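Padberg 80 Countertop Buffet Warmer
Serving equipment > Hot holding > Countertop units
Reviewed by the shop desk, 22 July 2025

We sell the Padberg 80 and we'll go on selling it, but the maker's sheet makes some big claims and we would like you to read ours first. It is a three-pan electric warmer for buffet lines, church suppers, hotel breakfasts and the kind of restaurant that puts out curry and rice at lunch. It keeps cooked food hot. It does not cook food, whatever the word "chef" on the carton may lead you to think.

The sheet says the unit "serves 100 guests with ease." Which guests, and eating what? Three pans of scrambled eggs go a lot faster than three pans of lentils. If your lunch crowd comes back for seconds, plan on refilling, and plan on having somewhere in the kitchen to keep the refills hot.

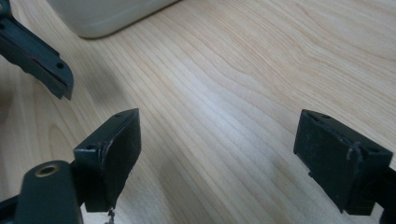
Olteanu wrote in to say we were being too hard on it: the Padberg has run his weekday lunch line since May, the rice stays soft if you keep the lid down, and he has only had to replace one knob. Fair enough. He also says he stirs every pan between rushes, and we suspect that has more to do with the rice than the warmer does.

What you get
Base unit with water well
Three pans with lids
Drain hose
Power cord, 91 inches
Printed guide, mostly warnings

Heat and controls
One dial runs all three pans. The sheet calls this "simple zone control," but one dial is one zone. Put a thick stew next to a tray of steamed greens and one of them will suffer. Buyers who need to set each pan separately should look at the Vendthorpe, which costs more and takes up more counter. We have our doubts about that one too – mainly the price of its spare lids – but it does have three dials.

The numbers on the dial run from one to six and are not tied to any temperature. Use a probe thermometer in the food itself and follow your local health code. We would not trust a dial on this or any other warmer in our catalog.
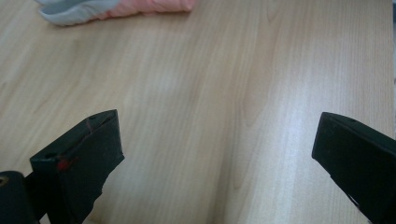
Light wood tabletop with a folded cloth.

Filling and cleaning
Fill the well with hot tap water before you switch on. Cold water works, but you will wait a long time for it. The drain valve sits at the back, so either leave room behind the unit or get used to turning it around at closing time. "Wipes clean in seconds" is on the carton. Dried cheese sauce does not wipe clean in seconds from anything we have ever owned.

Before it goes on the line:

1. Fill the well to the lower mark.

2. Set the dial to six with the lids on and let it heat up.

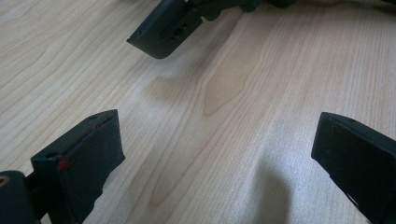

3. Load food that is already hot, check it with a probe, then turn the dial down.

Warranty
One year on parts, and the heating element is covered. Knobs, lids and the drain hose are not. Provilberg handles repairs and asks for the receipt and the serial plate number. Keep the carton if you can stand to – they want units shipped back in it. 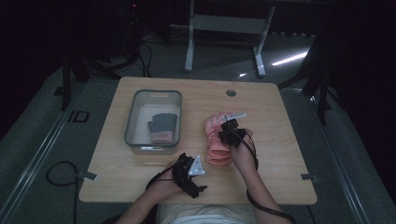
Will other brands' pans fit?
Most standard full-depth pans drop in fine, but the lids are cut to Padberg's own shape and may sit loose on anything else.

Item number 127. Ships in one carton. Extra pans and lids are sold separately.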